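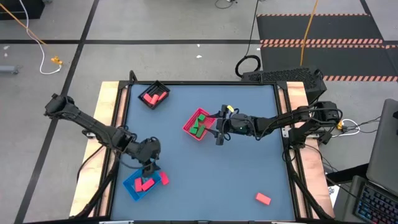

How to sort a house full of small stuff (without buying a system)

I have read a lot of advice about getting organized and most of it is trying to sell me containers. The Ziminley catalog came through my door in March and had 30 pages of drawer dividers in it. I own a few of those dividers. They are in a drawer, dividing nothing.

So take this as the method of a person who doubts methods. It's for the little things: building blocks, batteries, picture hooks, hair clips, game pieces, the odd screws that came with a shelf you no longer have. Clothes and paper are different problems and I won't pretend this solves them.

What you need

A flat surface you can leave alone for a day or two. A floor works until you have to walk on it.
A few open bins or baskets. Three is plenty to start with, and please don't go shopping for them. Shoeboxes, mixing bowls and baking trays all do the job.
A bag for trash.
Masking tape and a marker.
A timer, if you are the type who looks up and finds it's dark outside.

You don't need a label maker. I've had one and I spent more time labeling the label maker's accessories than anything else.

Step 1. Get it all in one place

Every guide says this and for once I agree, with one limit. Gather everything of one general kind, such as all the toys or all the hardware. Do not gather everything in the house. The popular version, where you pile up all you own and are supposed to feel something, mostly produces a pile. I did it once in our Hundham apartment and we ate standing up for most of a week.

Check the places where small things go to hide: coat pockets, the dish by the front door, the bottom of the laundry hamper, under the sofa cushions, the glove compartment. Tip it all out on your surface and spread it flat. If it's deeper than your hand is thick, put some back in a bag and deal with that later.

Step 2. Take out the trash first

Dried-up pens, broken rubber bands, wrappers, bits of packing foam. It's the easiest decision you'll make all day, and the pile gets noticeably smaller. Dead batteries should go in a separate container for recycling, and so should button cells, which you want well away from small children in any case.

Don't test anything at this stage. If you stop to find out whether each pen writes, you'll be drawing spirals on an envelope an hour from now.

Step 3. Sort rough, then stop and look

Pick two or three broad groups and put a bin where your hand naturally goes for each one. Broad means broad. "Toys," "tools," "no idea." The mistake I see most often, and made for years, is beginning with the final categories. You can't know what they are before you've handled the stuff.

My friend Melati Teoh disagrees with me here. She sorts straight into about a dozen cups and claims it's quicker. I've watched her do it. She is quick, and she also picks up a lot of things twice, moves them from one cup to another, and doesn't count that part.

Keep the bins close and keep them open. Lids slow you down, and deep bins turn into pits where you can't see what you've already done. A basket with holes in the side is handy for toys or anything that gets rinsed, and useless for screws, which will find their way out. 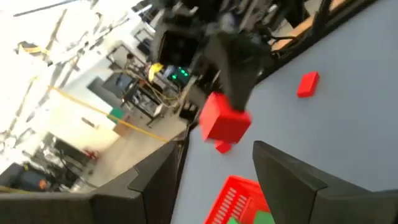
A red basket with slots in the side and something green in the bottom.

When the surface is half clear, stop. Look in each bin. If one has nearly everything in it, your group was too wide and wants splitting. If one has three things in it, it isn't a group, so fold it into another.

Step 4. Sort each bin fine, but only where it pays

A lot of the advice goes off the rails at this point. You'll be told to sort blocks by color because it looks good. It does look good, in a photo, for as long as no child is in the room. Ask yourself how the thing gets looked for. When you want a screw you want a length and a thickness. When a kid wants a block, they usually want a shape, and they're happy to rummage for it. Rummaging is half of the game, as far as I can tell.

A few cases I've tested on my own household:

Blocks and bricks: one big bin, plus a little box for wheels, hinges and other special pieces. Sorting by color lasted one afternoon here.
Puzzle pieces: one bag per puzzle with the picture cut from the lid. Mark the backs with a letter if you own several of the same size. It's dull work and it saves a great deal of swearing.
Screws and nails: by type, then by length, and quit there. If you have more than six jars you are running a hardware store.
Batteries: by size, tips covered. Good ones in one place, dead ones out of the house.
Cables: one per bag, with a tape tag saying what it goes to. If you can't name what it goes to, see Step 5.
Craft supplies: I've given up. If you have a method that has lasted a full year, I'd like to hear it, and I'd like to see the drawer.

Rajitha Jayawardena, who used to run the toy library over in Drotmont, once told me they had over 1000 loose pieces left at the end of a year, none of them belonging to any game still on the shelf. They had been saving them in a cabinet "in case." The cabinet went, along with the pieces, and she couldn't recall anyone asking after either one. I think about that cabinet often.

Step 5. Deal with the "no idea" bin

You'll have one. Everybody does, and the books that say you won't were written by people with a spare room.

Put the whole lot in a bag, write the month on a strip of tape, and put it somewhere mildly annoying to reach. If you go and get something from it, that thing has earned a home. When the same month comes around again, let go of what's left. I used to give it three months, but that misses the holiday stuff, like the tiny bulb fuses and the key for the tree stand.
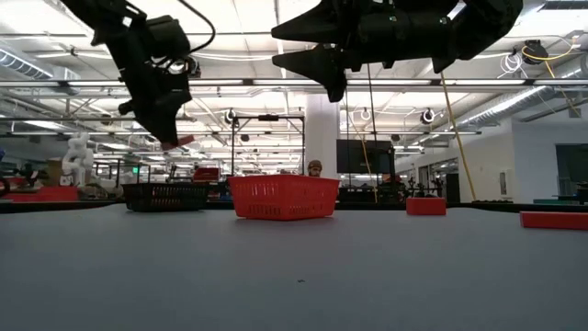

The other trouble with this bin is that it tempts you to keep sorting long after you've stopped thinking clearly. I set a limit of 2 hours a session. Past that, I start keeping things out of stubbornness or throwing out things I need, and I've had to buy back the same size of hex key more than once.

Step 6. Put the bins where the stuff gets used

This matters more than which bins you have. A perfect box of batteries on a high closet shelf loses to a cracked mug by the back door every time. Watch where things pile up on their own and put the container there. If keys land on the microwave, then the microwave is where the key bowl lives, whatever the magazine says about entryways.

Weight counts too. A child can't put away a bin they can't lift, so two half-full bins beat one full one. The same goes for adults with bad backs.

Label with tape. It'll look a bit shabby, and when the contents change you'll pull it off and write a new one, which you will never do with an engraved tag.

What about the paid systems?

I get asked about Rind, the modular tray set with the matching lids. I borrowed a starter set for a month. The trays are well made and they stack nicely. They also only fit with each other, so the first time you outgrow one you're back to buying more. If you have the money and like how they look, fine. They didn't make anybody in my house put anything away.

Before you buy any container, measure the shelf and measure the thing going in it. I know how that sounds. I still have two bins that are a thumb's width too tall for the cabinet they were bought for, and they now hold potatoes.

How long will it last?

Less time than you'd like. Our hardware jars have held up for years. The toy bins need a reset every couple of weeks, and I've stopped thinking of that as failure, although I do resent it. A reset takes one pass with an empty basket: walk the room, pick up whatever is out, tip it on the table, and go through Steps 2 and 3 only. Leave the fine sorting alone unless somebody has complained that they can't find something.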